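4.2 Collecting demonstrations by remote control

Cloth tasks, Ruren set. Some 500 demonstrations, all driven by hand over the Tormont link, none scripted. Operators open the gripper, come down over the cloth, close, lift. Wrist view only during the approach, so fast moves smear badly. We kept the blured ones in.

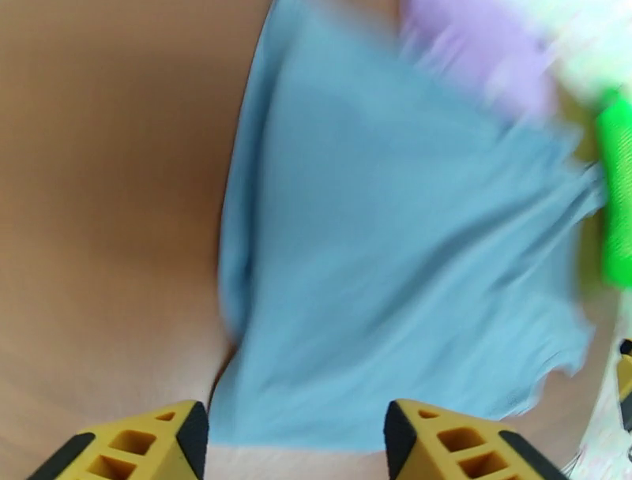
Figure 3. Wrist view, fingers open at the lower edge of a crumpled light blue cloth.

Ruppert asked whether slower driving would not give cleaner data for the same effort. Partly. We capped hand speed for 30 runs; operators began to pause before each grasp, and the policy learnt the pauses aswell. Cap dropped. Lag on the link left as is, see 4.3.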